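I'd been putting off buying a corn stripper for years, mostly out of stubbornness. I own knives. I can cut kernels off a cob. But last November I did a big pot of chowder for my sister's birthday, got kernels in my hair, under the toaster and inside one slipper, and that was the end of that. I ordered the Nulwood the same night (probably still a little mad).

So, six months in, here's how it's been.

The Nulwood is a ring with teeth and a handle on top. You stand the cob up, push the ring down over it and twist. That's the whole thing! The first cob took me forever and I thought I'd wasted my money, but it turns out I was holding it too loosely. Lean on it. By the second cob I had a nice pile of kernels and all my fingers.

It does have opinions about size. Skinny cobs wobble in the ring and you lose a strip down one side, and the really fat ones from the Zercombe farm stand get stuck halfway unless you trim the wide end first. I've been known to finish those with a paring knife anyway.

Cleaning is my one real gripe. The skins pack in behind the teeth and the dishwasher just bakes them on — rinse it right away or you'll be in there with a toothpick. I also tried my neighbor's Pekard, the kind you drag down the side like a vegetable peeler. Easier to wash, but it left half the corn behind and it shoots kernels across the counter. I gave it back.

Would I buy it again? Yep, if you eat fresh corn all summer like we do. If you only make it for the Fourth of July, stick with your knife.

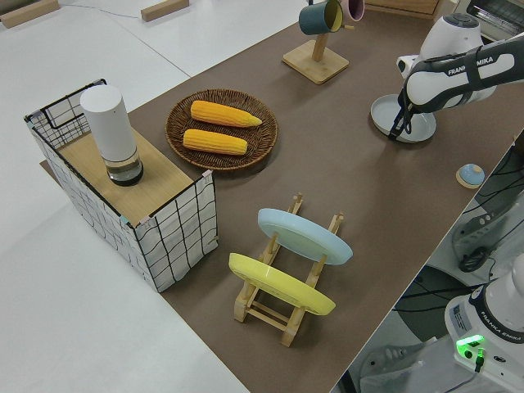 Filed under: Kitchen Gadgets, Corn Season

A few of you asked what I make with all those kernels. Mostly chowder, plus a skillet thing with butter, lime and way too much chili powder. Two cobs is plenty for one hungry person. They freeze well too, flat in a bag, and I don't bother blanching them if they'll be gone in a month.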